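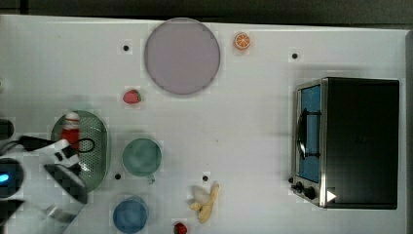
Figure 1: The kitchen table in our lab, with the toaster oven on the right and the arm reaching in from the left.

House Rules for a Robot Kitchen: Project Report
Team Dotby, submitted 29 April 2019

What we set out to do

When our team got the table for the second half of the year, we were given a robot arm, a box of toy food and a one-page safety sheet that said, more or less, keep your hands away. Fair enough, but we wanted more than that! Two groups could run the same task under the same sheet and end up with results that had nothing to do with each other. So we set ourselves the job of writing a proper set of working rules for our table, which we called Zakeck (the name came out of a typing mistake and stuck), and then trying them out on every run we did.

We loved this project. Writing rules sounds dull, and three of us groaned when the topic was picked, but once you start arguing over what "ready to start" means you can lose a whole afternoon to it.

How the rules came about

We began with 30 draft rules, most of them far too long. After the first week of runs we crossed out everything that people kept skipping and looked hard at why they had skipped it. In the end 8 rules were left, and they fit on one side of paper taped up by the stop button.

The first rule is about the layout. Before a run, the operator checks the table against the layout card for that task, and the second person checks it again without looking at the first person's ticks. Small things like fruit get the same care as the oven and the plate.
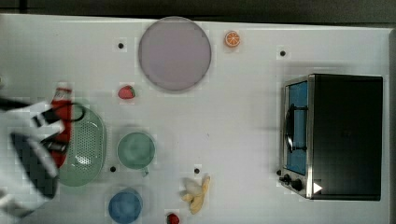
Figure 2: Gripper over the bottle and the edge of the colander, with cups, fruit and plate further in.

The second and third rules cover people. One operator, one watcher, and the watcher holds the stop button and does nothing else: no laptop, no notes, no phone. Nobody reaches over the table until the operator has said "stopped" out loud and the watcher has said it back. It felt silly on the first day. By the second week we were saying it at home when we put the kettle down.

Rule four was the one we fought over most. How slowly should the arm go when it is close to something? We settled on a slow approach for every grasp, soft toy or hard cup, as we wanted one habit that people would keep instead of two they would mix up. 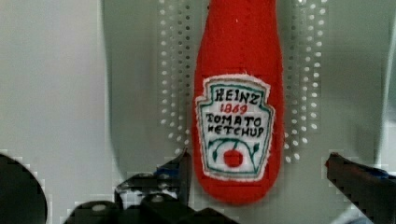 We also agreed that a grasp only counts if the item is still held when the arm has come to rest. If the watcher has any doubt, the run is marked "unclear" and stays in the log. Nothing gets deleted! This was a big change for us. In our early notes the bad runs had a way of disappearing.

Rules five to seven deal with cables, the starting pose and the log sheet. The cable check is done by eye along the whole arm before power goes on, and again after any change to the tool. The last rule says that anyone on the team can call a pause and doesn't have to give a reason.

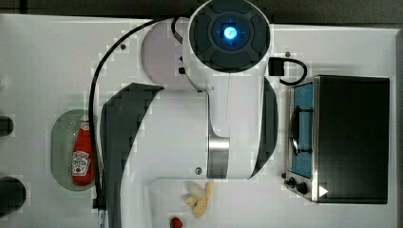
4. Results and discussion

We logged 89 runs in all. The first 56 were done while the rules were still changing, so we treat them as practice and draw no firm findings from them. The rest used the final sheet from start to finish, and the logs are so much easier to read. You can pick up any page and know what was on the table, who was watching and how the run ended.

The double layout check was the slowest part and also the part we would fight hardest to keep. The spoken "stopped" came a close second. The weak spot was the log sheet, where the box for comments is too small and people wrote up the margins.

We passed the sheet to the Ķēniņš group on the next bench, who borrowed it for their own task and sent back a page of very blunt remarks. Most were right. They found that rule six could be read in two ways, and we've reworded it.

5. What comes next

In May we hand the table over to team Rellex, along with the rule sheet, the layout cards and all our logs. We've asked them to cross out whatever doesn't work and write the date beside it. We'd love to see what their copy looks like by the end of term.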